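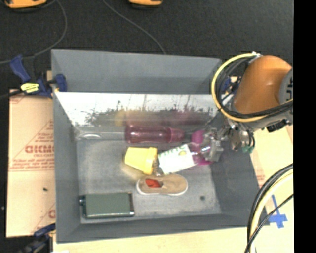

Flino Ltd
Minutes of the management meeting held on 06/09/2021 at the Cosham office

Present: Maribel Mosquera (managing director, chair), Jaqueline Salinas (finance), Prakash Pai (operations), Ataberk Baysal (sales)
By phone: Teófilo Ríos (people and training), items 3 to 6 only
Minutes taken by Jaqueline Salinas

1. Minutes of the last meeting
Agreed as correct, with one change. Under item 4 the name of the customer should read Benavides, and the contract is for supply only. Jaqueline to amend the file copy.

2. Matters arising
The lease on the Cosham office has been signed and returned. The landlord has still not confirmed who pays for the repair to the rear door. Prakash has written twice and will telephone.
The new expenses form is in use. Ataberk said the sales team find the mileage section confusing. Jaqueline will reword it and send it round again.

3. Staff survey
Teófilo joined the call. The survey went to all 113 staff and closed at the end of last month. He had sent the results out beforehand and took them as read.
The main complaint was that people hear about decisions late, and often from customers or suppliers first. The decision to end the Jomska line was mentioned many times. Staff in the Cosham office had known for weeks before those on the road were told.
Maribel said she accepted this. She had held back the Jomska announcement in the hope of having better news on the replacement work to give alongside it, and that had been a mistake. She would sooner tell people what is known at the time and come back with the rest.
Ataberk disagreed in part. He felt that sales staff who hear half a story will repeat it to customers, and that two accounts had been unsettled this way in February. Prakash thought the accounts had been unsettled by late deliveries. This was discussed for some time and not settled.
Agreed: decisions affecting jobs, products or sites will be sent to all staff by the end of the next working day, with a note of what is still undecided. Customer wording will go to the sales team at the same time.
Action: Teófilo to draft the procedure. Ataberk to write the first set of customer wording.

4. Team leaders
Teófilo reported that 8 team leaders have asked for training in handling difficult conversations. Most were promoted from within and have had none. He has two quotes, one for an outside trainer and one for an online course. He prefers the outside trainer, although it costs more, as the online course is mainly about employment law.
Jaqueline said the training budget would cover the outside trainer only if the autumn sales day were shortened. Ataberk was content with this provided the overnight stay is kept for those travelling.
Agreed to go with the outside trainer. Sales day to finish at lunchtime.
Maribel asked that managers at the meeting attend the first session too. Prakash asked for it not to fall in stocktaking week.
Action: Teófilo to book and circulate dates.

5. Benavides contract
Prakash went through the terms. Payment is at 60 days, against our usual 30. Jaqueline is uneasy about this with the Jomska income coming to an end, and showed the cash forecast with and without the contract. It is tight through the winter in both cases but recovers sooner with it.
Ataberk believes Benavides would move to 45 days if asked, and would like to ask before anything is signed. Maribel agreed, but did not want the contract lost over it. If they refuse, the matter comes back to this group by email – no separate meeting needed.
Action: Ataberk to speak to Benavides. Jaqueline to talk to the bank about the overdraft in the meantime.

6. Who decides what
Maribel tabled a one-page list of spending limits and sign-off for each manager. She said too many small purchases were coming to her desk. Comments were generally in favour. Prakash asked for a higher limit for urgent repairs, and Jaqueline wanted any new supplier to go through finance first whatever the amount. Both changes accepted. The list will be tried until the year end and then looked at again.
Action: Maribel to reissue the list with the changes.
Teófilo left the call.

7. Any other business
Parking: Prakash reminded everyone that the two bays by the gate are for visitors.
Ataberk will be on leave for the second half of the month. Calls to go to the sales office.

Next meeting: date to be confirmed once the training dates are known. Papers to Jaqueline three working days before.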